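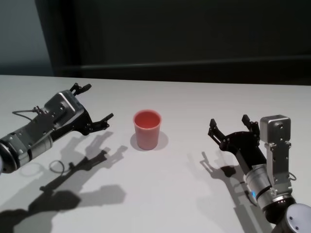 Kusuma Tumbler, red

Stackable plastic cup for canteens, kindergartens and garden tables
Sold by Galtudia Tableware

Price: see the list for your country
Sold in: packs of 2, or by the carton
Color: red (other colors are on their own pages)
Availability: in stock at the Plesance warehouse

About this cup

The Kusuma is a plain drinking cup with no handle, no print and no pattern. It is wider at the rim and narrower at the base, as a tumbler should be, and the outside is a soft red that goes a little to coral. Inside, the red looks deeper. Many customers ask us if these are two different plastics. It is one plastic and one color, and the inside only looks darker to the eye when light comes from above.

We chose this shape after we had sold a cup with straight sides for several years. The straight cup was nice on the shelf, but two of them pushed together were hard to separate, and our customers in school kitchens wrote to us about it many times. With the Kusuma you can lift one cup from the stack with one hand. Inside each cup there are also three very small ribs near the bottom, which let a little air between the cups. You feel them with a finger when you wash the cup.

Red is the color we sell most. On a white table it is easy to find, also for small children and for older people who do not see so well. If you have a care home or a day center, please look also at our page about table colors, where Yupin Hemmin from our product team explains which cups go well with which plates.

What to use it for

Water, juice, milk, cold tea. The cup can take warm drinks, but it has a single wall, so the outside becomes warm too. For coffee or hot soup we recommend the Rutov mug, which has a double wall and a handle.

Some customers use the cup for other things – pencils, toothbrushes, measuring out seeds, rinsing paint brushes. All this is fine. Only please do not drink from a cup again after paint has been in it, and mark it on the bottom so it does not go back to the kitchen.

Washing

Top rack or bottom rack of the dishwasher, both are possible. Put the cup with the opening down and a little tilted, or water will stay in the ring under the base. In a commercial machine with a short cycle the cups come out hot and still a bit wet, so let them stand on a rack before you stack them.

Tomato juice and strong fruit tea can leave a shade on the inside. On the red cup you will hardly notice it. Baking soda on a damp cloth takes off most of it. Please do not use steel wool or the rough side of a sponge, it makes fine scratches and then the shade comes back faster.

Microwave: no. The cup will not melt in one minute, but the rim can lose its shape, and a cup with a bent rim does not stack well anymore.

Freezer: yes, if it is not filled to the top.

Cartons and stacking

One full pallet holds 700 packs. The pallet is wrapped in film and has a label on two sides. If you order less than a pallet, the cartons come by normal parcel service and you do not need a loading dock.

Please do not make the stacks in your cupboard higher than your shelf is deep. A very high stack will lean, and children like to pull from the middle.

Ordering

The order number for the red cup is 1,415. Write it with or without the comma, our system understands both. If you want to mix colors in one carton, send us a message before you order – we can do it, but it is packed by hand and takes a few days more.

Samples are possible for schools, kindergartens and care homes. We send two cups without charge and you keep them.

Returns

You can return unopened packs within the time printed on your invoice. Opened packs we can take back only if there is a fault in the cups. A small round mark in the center of the base is not a fault, it comes from the mold and every cup has one.

Also from this series

Kusuma Tumbler, small, for children under three
Kusuma bowl, same red
Lid with drinking opening, clear (fits the standard size only)
Rutov mug, double wall

Page last changed October 23, 2026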